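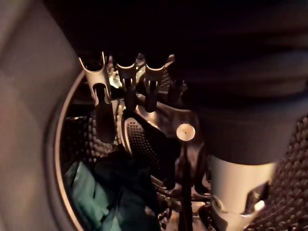

I have now had the Henisley folding drying rack in my laundry room for six months, which I think is long enough to say something useful about it, and also long enough to have gone through a stretch of loving it, a stretch of wanting to put it out at the curb, and a stretch of coming back around. So settle in, this one runs a bit long!

A little background first, because several of you wrote in after my post about the clothesline asking what I do in winter. We live in a narrow old house with a laundry room that is really a hallway with ambitions. The washer and dryer sit along one wall, there's a door at each end, and the floor space left over is a strip I can just get down with a basket on my hip. For years I dried sweaters and bras and my husband's good running shirts on the backs of chairs, over the shower rod, on doorknobs, everywhere. Company would come over and there'd be tights on the banister.

So last July (yes, I bought a winter drying rack in July, it was on sale) I ordered the big Henisley, the one with the fold-down wings. It cost me 58 dollars with shipping. The regular price was quite a bit more than I like to pay for what is, when you come down to it, some bars.

Putting it together

The box came with the frame mostly assembled, which I was grateful for. You attach the two feet, you clip the wings on, and you slide the little shoe bars into the bottom if you want them. The instructions are all drawings and no words. I got the wings on upside down the first time and couldn't understand why they wouldn't lock, and I stood there pushing on them for longer than I'd like to admit before I noticed that one side of the hinge has a tiny notch in it. The notch goes toward the floor. If you take one thing away from this review, please let it be that.

After that it was easy going. I had it standing up before the first load was done, with no tools except the small wrench in the bag. The wrench is terrible. Use your own if you have one.

How much it holds

There are 12 bars across the top with the wings open, plus the lower ones. On a normal Wednesday, when I do the delicates and the knits together, I can get everything hung without doubling up, and that includes my daughter's swim things and at least one cardigan laid flat across the wings. Jeans are another story. A pair of jeans folded over a single bar will dry everywhere except the fold and the waistband, and you'll go to put them on in the morning and get a nasty surprise. I drape mine over two bars now so there's a gap for the air, and that works fine, but it eats up space in a hurry.

Sheets, I would say don't bother. I tried a fitted queen sheet on it one rainy weekend and it looked like a child's fort, and the middle was still damp when I went up to bed. Pillowcases are perfect on it. Dish towels are perfect on it. Socks are wonderful on the low bars as long as you don't have a dog who believes socks are his (we do).

The wings

I need to talk about the wings, as they are the whole reason to choose this rack over the cheaper ones and they're also the part that made me so cross.

When they're up and locked they're great. They're sturdy, they stay level, and I've had a soaking wet wool blanket over one side without any tipping. But the locks are little plastic sliders, and in cold weather mine got stiff enough that I was using the handle of a wooden spoon to push them. Then around the second month one slider stopped catching all the way. It would hold for a while, and then I'd be down the hall and hear the whole wing drop, whump, and there would be my blouses on the floor.

I wrote to the company, and I want to be fair to them, because they were very nice about it. A woman named Buppha Chantharasri wrote back the next morning, asked me for a photo of the hinge, and sent out a new pair of sliders without making me prove anything or dig up my receipt. The replacements are a slightly different shape from the originals, a bit chunkier, and they've behaved themselves ever since. I'm guessing they had heard from a few other people. If yours came with the thin sliders, write in and ask.

That was my curb period. I'm glad I waited it out.

How it compares

Before this I had a Viltham accordion rack, the wooden kind that pulls out like a baby gate. I still have a soft spot for it. It folds up thinner than the Henisley and it looks much nicer standing in a room, and if you live alone or only air-dry a few things a week I honestly might point you toward that one instead. My trouble with it was the dowels. They left a faint yellowish line on a white shirt, and then on a second white shirt, and after that I only trusted it with dark things, so half the laundry went back on the chairs.

My sister-in-law has the Skinner wall rack, the one that pulls out from a panel and pushes back flat again. I've used it when we stay with her and it's a lovely thing. If I had a wall to give it I'd be tempted. You do need to get it into the studs, though, and she had to have someone come back and rehang hers after it started to lean. It also holds less than you'd think from looking at it. She does a load, waits, and does another, and with three of us here plus swim practice I'd never catch up.

The Ronholm is the one everybody asks me about, the tower with the wheels. I haven't owned it. I've pushed one around the store, and the wheels were smooth and the tiers were close together, too close for anything longer than a T-shirt, to my eye. If you have babies and a mountain of tiny clothes it could be just the ticket. I'd love to hear from anyone who has lived with one.

What it has done for my clothes

This is the part that surprised me. I've always known in a general way that the dryer is hard on things, because the lint has to come from somewhere, but I hadn't really changed my habits until the rack was standing there looking at me. Now all the leggings go on it, and anything with elastic. My good black pair still has its snap, and I'd normally be shopping for new ones by this point in the year. The running shirts have stopped getting that odd baked smell. My gray cardigan, which had been creeping up toward my ribs with every wash, has stayed put.

I do still use the dryer for towels, and I'm not going to apologize for it! Air-dried towels feel like toast. Some people tell me they like them that way. What I do is hang them on the rack overnight and then give them a short tumble in the morning to fluff them, and that seems to please everyone in the house.

One tip if you're drying indoors in a small space like mine: keep air moving. I leave both doors open and run a little fan on low, pointed at the floor under the rack. Without the fan, a heavy load takes all night and into the next day, and the room starts to smell like a pond. With it, most things are ready by breakfast. And run an extra spin before you take the clothes out. It makes more difference than anything else I've tried, though I skip it for wool.

Small complaints

The feet are slick on tile. I put felt pads on and that made it worse, so I peeled those off and used the rubbery shelf liner you get on a roll, cut into squares, and now it stays where I put it.

It doesn't stand up on its own when it's folded. You have to lean it on something, and mine slid down behind the washer twice before I put a hook up for it.

The white coating is holding up well on the top bars, but there's a nick near one hinge from all my spoon business and I'm watching it. A dab of nail polish is on there for now.

Would I buy it again

Yes, I would, with the new sliders, and on sale. At full price I'd hem and haw. If you've got a household that makes a lot of laundry and you need something that will take a real load and then fold up out of the way, I think it's the best of the ones I've tried. If your needs are lighter, get the wooden one and keep your whites off it.

I'll update this if anything else drops, cracks, or rusts. Next up I'm trying the mesh sweater shelf that a reader told me about, the kind that sits over the bathtub, so if you have one and have opinions, please leave them in the comments before I spend the money.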